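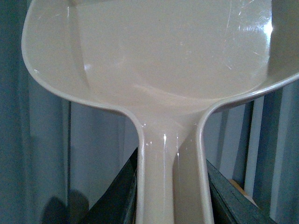
Cotora asked under my last thread whether a wrist camera is any use once the object is closer than the lens likes. Fair question. Notes from the bench follow, one post at a time.

1/ Two grippers under comparison: the Sateo parallel jaw and the Yoo two-finger adaptive. Same arm, same controller, same wrist camera. Only the fingers change.

2/ The object is a beige plastic ladle. Glossy, wide shallow bowl, straight handle with raised sides and a flat trough down the middle. I chose it for the handle. Flat jaws touch the two raised edges and very little else.

3/ 20 grasps per gripper, all on the handle. A grasp counts if the ladle is lifted clear and held for 5 seconds without turning in the fingers.

4/ Sateo: 14 of 20. All the failures were rotation. The bowl is heavy compared with the handle, so a grip far from the neck lets it swing down.

5/ Yoo: 17 of 20. The fingers wrap slightly and get under the edges. Two failures were rotation, one was a finger closing on top of the handle and pushing it away.

6/ Moving the grasp point nearer the neck helps both. The cost is the view. At that distance the bowl fills most of the image and the far rim is outside it, so you can't fit an outline to the whole object.

7/ What I use instead is the narrow part where bowl meets handle. Both rims bend in there and the edges are sharp enough to find. Background is softer, which helps a little.

8/ Glare is the real trouble. The plastic throws small bright streaks along the neck and a larger patch inside the bowl, over some fine scratches. My edge finder took the streaks for edges until I capped the exposure.

9/ Exposure is now fixed at 900 microseconds. Auto exposure hunted whenever the bowl came into view, and the controller waited for it each time. Fixed is darker but the same every run.

10/ Controller settings unchanged between grippers apart from closing force. Sateo needs more than the default or it slips on the gloss. Yoo is fine as shipped.

11/ Not tested: metal ladles, anything with a round handle, any second camera. The Zostmont arm goes on the bench in March and I will repeat the 20 with it.

12/ Raw grasp log is a plain text file. Ask and I'll send it.

Last updated: 6 Jan 2018

Comments

gripnotes: Did you try rubber pads on the Sateo jaws? Mine stopped rotating with thin ones.

benchrat: Would a polarising filter not sort the glare?

lowtorque: Log please. Interested in the closing force column.

Recent threads
Yoo fingers: wear after a month
Cable routing past the wrist joint
Fixed or auto exposure for close work
Sateo jaw alignment, part two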